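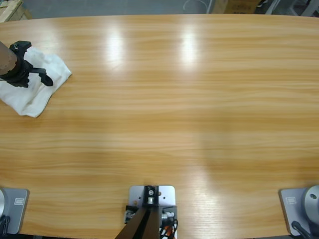

How to Get Cloudy Polish Off a Wood Table

Every can of polish promises to feed the wood. I don't buy it. Wood with a finish on it can't eat anything, and what you get after years of spraying is a gray, sticky film that shows every fingerprint.

You'll need dish soap, mineral spirits, a bucket and 8 clean cotton rags. Skip the special cleaning kits. I tried the Miden one and the Drunitz one, and I couldn't tell either from soapy water.

1. Test first. Pick a spot under the edge and rub it with a little mineral spirits. If color comes off on the rag, stop.

2. Wash with a few drops of soap in warm water. Wring the rag hard – wet wood is a worse problem than cloudy wood.

3. Open the windows, then wipe with mineral spirits along the grain. Change rags as soon as one looks yellow.

4. Wait 2 hours before you judge it. It'll look dull at first.

5. Lay used rags flat outside to dry. Don't ball them up in the trash.

Still cloudy? The haze may be in the finish itself, and more rubbing won't fix that. As for waxing afterward, I'd leave it alone for a month and see if you miss it.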